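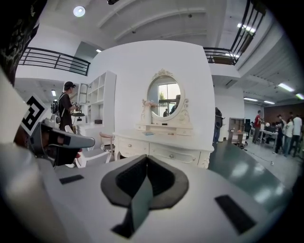
Samstag bei Pevico: Tag der offenen Tür in der Kaffeerösterei

Seit wir vor zwei Jahren unsere erste Siebträgermaschine gekauft haben, trinke ich fast nur noch die Bohnen von Pevico. Als dann im Oktober der Zettel in der Packung lag, dass die Rösterei an einem Samstag ihre Türen öffnet, musste ich nicht lange überlegen. 65 Kilometer Anfahrt, davon die Hälfte Landstraße hinter einem Rübenlaster, aber was für ein schöner Tag!

Ankommen

Los ging es um 10 Uhr, und der Parkplatz war da schon ziemlich voll. Die Rösterei sitzt in einer alten Molkerei am Ortsrand, mit Backsteinfassade und einer Rampe, an der früher die Milchkannen abgeladen wurden. Man riecht den Kaffee schon an der Straße, lange bevor man das Schild sieht. Am Eingang bekam jeder ein Stoffbändchen und eine kleine Tasse, die man den ganzen Tag behalten und am Ende mit nach Hause nehmen durfte (meine steht jetzt neben der Mühle).

Das Rohkaffeelager

Die Führungen liefen in kleinen Gruppen, und wir fingen im Lager an. Ich hatte noch nie Rohkaffee in der Hand gehabt. Die Bohnen sind graugrün, steinhart und riechen nach Heu, ein bisschen auch nach Erbsen. In den Regalen lagern Säcke aus Äthiopien, Guatemala und Brasilien, und zu jedem hängt eine Karte mit Erntejahr und Aufbereitung. Wir durften eine gewaschene und eine natürlich getrocknete Sorte nebeneinander beschnuppern – der Unterschied ist riesig, die zweite riecht fast nach getrockneten Aprikosen.

An der Trommel

Dann kam für mich der Höhepunkt. Der große Röster heißt im Betrieb nur Garba, warum, wusste unsere Führerin selbst nicht so genau, der Name stammt noch vom Vorbesitzer. Er schafft 50 Kilo pro Durchgang und macht dabei einen Lärm, dass man sich nur noch mit Handzeichen verständigt. Daneben steht ein kleiner Proberöster, und an dem durften wir zusehen, wie eine Charge vom ersten bis zum letzten Moment läuft. Erst passiert minutenlang nichts, dann werden die Bohnen gelb, es riecht nach Toastbrot, und irgendwann knackt es in der Trommel wie Popcorn. Der sogenannte First Crack! Ich kannte das Wort aus Büchern und habe mich gefreut wie ein Kind, es endlich zu hören.

Als die Klappe aufging und alles dampfend ins Kühlsieb rauschte, hat die ganze Gruppe geklatscht. Probieren durften wir die frische Röstung allerdings nicht, sie muss erst ein paar Tage ruhen. Zum Trost gab es eine Bohne zum Kauen.

Verkostung

Im früheren Kühlraum waren Tische fürs Cupping aufgebaut. Kaffee grob mahlen, heißes Wasser drauf, vier Minuten warten, mit dem Löffel die Kruste brechen und dann schlürfen, so laut es geht. Die ersten Minuten traut sich keiner richtig, danach klingt der Raum wie ein Schwimmbadabfluss. Mein Favorit war die Mischung Fledama, die ich bisher immer im Regal liegen gelassen hatte: viel Kakao, hinten raus etwas Orange. Mein Mann fand den hellen Äthiopier besser, ich schmecke da vor allem Schwarztee.

Im Hof

Draußen gab es Zwetschgenkuchen vom Landfrauenverein und einen Stand der Keramikwerkstatt Pamley, deren Becher ich am liebsten alle eingepackt hätte. Für die Kinder war ein Schätzspiel mit einem Glas voller Kaffeebohnen aufgebaut, und drinnen konnte man für 10 Euro einen kurzen Milchschaumkurs mitmachen. Mein Herz sah am Ende aus wie eine Zwiebel, aber der Schaum war zum ersten Mal feinporig, und ich weiß jetzt, dass ich die Düse zu Hause immer viel zu tief gehalten habe.

Praktisches

Wer nächstes Jahr hinwill, sollte früh kommen, ab Mittag stand die Schlange für die Führung bis zur Rampe. Mit dem Bus Linie 73 hält man fast vor der Tür, und nach so vielen Espressi ist der kleine Spaziergang zur Haltestelle auch ganz angenehm. Im Lager ist es kühl, also Jacke mitnehmen. Kartenzahlung geht im Laden, am Kuchenstand aber nur bar.

Wir sind mit drei Packungen Fledama und einem Pfund Äthiopier heimgefahren.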